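Notes for putting the garden to bed, mostly done at the workshop bench and partly, I'm afraid, in the kitchen sink. Last revised October 10, 2021.

I garden in Flarstead on soil that has two settings, soup and brick. Everything below was learned by doing it the other way first.

## Dahlias: leave them alone until they look terrible

The tops should be black before you lift. One frost will do it. People get nervous the evening before the first cold night and run out with a fork, and they end up with soft tubers that shrivel by the new year. A light frost kills the foliage and leaves the tubers perfectly happy underground. Cut the stems down to a hand's width, wait a few days if the ground isn't about to freeze hard, and then dig well out from the plant. Go farther out than you think. The neck of a dahlia tuber is the only part with any eyes on it, and it's also the part that snaps when you lever.

Label before you lift. I tie a strip of old window blind to the stem with the name in pencil. Marker fades, and then in spring you have a box of "probably red." My big dark one came from Kiran Kanaujia under the name 'Kinyua', and I've never found it in a catalog, so if that label goes missing it's gone for good.

Wash them or don't. I knock off the worst of the clay and let the rest dry and crumble, which takes a week upside down on newspaper. If you must hose them, use a gentle spray and do it on the lawn – a kitchen drain doesn't care for clay, and a plumber doesn't care that it was for dahlias.

Pack in barely damp vermiculite or wood shavings, in a cardboard box, somewhere cool that stays above freezing. Check in December. Throw out anything that's mushy. Anything wrinkled gets a light misting and another chance.
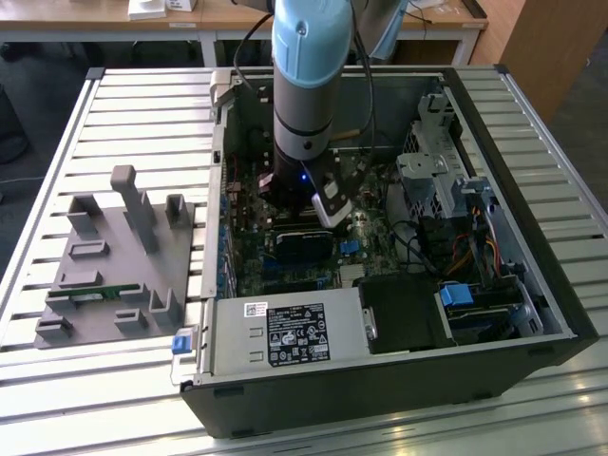 ## Pruners and loppers

Take them apart. Most bypass pruners come apart with one nut and a spring that will leave the building if you let it, so work over a tray or an old towel. Lay the parts down in the order they came off.

- Sap comes off with rubbing alcohol and an old toothbrush. For the black, baked-on sort, leave a wet rag of it lying on the blade while you have coffee.
- Light rust wants fine steel wool and a drop of oil. Heavy rust wants an overnight bath in white vinegar, then a rinse with baking soda and water, then a very thorough drying. Take the plastic grips off first if they come off.
- Sharpen the beveled side only. Follow the angle that's already there with a diamond file, always pushing the same way, away from the heel. Then one flat pass on the back to take the burr off. One. I once kept going and made myself a pair of pruners that folded leaves.
- Put a dab of grease on the pivot and tighten the nut until the blades close without flopping.

My Senex loppers have been through this every fall and are still going, with one handle wrapped in bicycle tape. The fancy pair I bought to replace them is in the shed, being saved for best.

## Spades, forks and anything with a wooden handle

Scrape, wire-brush, wipe with an oily rag. The bucket of oily sand looks very handsome in magazines, but the sand gets into the oil, the oil gets onto the floor, and then it's on the dog. A rag in a jar does the same work. (Linseed rags are a different matter: they can heat up and catch fire by themselves if you wad them up. Spread them flat outdoors to dry, or soak them in water and keep them in a lidded metal can.)

For handles, sand off the gray, fuzzy layer and rub in boiled linseed oil. Let it soak in, wipe off what's left, and do it again the next day. Two coats is plenty. Three coats and you'll be holding something with the feel of a caramel apple.

If a handle wobbles where it meets the head, don't soak it in a bucket of water to swell the wood. It'll be tight for a weekend and looser ever after. Replace the rivet or drive in a new wedge.

## Pots, and the argument about crocks

Terracotta that's going to be reused gets a dry brush first, then hot water and a little dish soap. The white bloom is mineral salts and comes off with diluted vinegar if it bothers you. It doesn't bother the plants, and some people pay extra for it.

Store clay pots dry and on their sides. Stacked upright with a bit of rain in them, they freeze together and you find out in March, with a mallet. A sheet of newspaper between each pair keeps them from wedging.
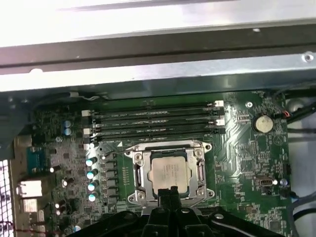
As for broken crocks in the bottom of a pot, I gave them up. They don't help drainage, they only raise the soggy part closer to the roots. A scrap of window screen over the hole keeps the soil in and the slugs out. Naveen Nautiyal still uses crocks, and his geraniums are better than mine, so take that for what it's worth.

Plastic pots over 14 inches I keep. The small ones breed by themselves, and last time I tidied I had more than 100 of them nested in a tower behind the door. The garden center took 99. The last one was stuck to the floor.

## Seed packets

Dry and cool beats everything. A glass jar with a tight lid, a spoonful of dry rice tied in a coffee filter, and a shelf away from the stove. The fridge is fine as long as you let the jar come to room temperature before opening it, otherwise you get condensation all over your lettuce seed.

Fold the packets over and hold them with a clothespin. Write the year on them in large figures. Parsnip and onion seed is hardly worth keeping into a second spring. Tomato seed will last for years in a drawer, under the takeout menus.

## Hoses

Drain the hose before the first hard freeze. Unscrew it from the faucet – yes, even from the frost-proof faucet, which stops being frost-proof with a full hose hanging off it. Walk the length of it with the hose over your shoulder, feeding it along, and the water runs out of the low end. Your shoe will be at the low end.

Coil it in wide loops and put it over something round. A nail makes a kink, and the kink will be there in spring, in the same place, for the rest of your life. I use an old Wundudard wheel rim screwed to the shed wall. Washers go in a jar with the nozzle, and the jar goes somewhere you'll see it in April. Mine is on the windowsill next to last year's jar.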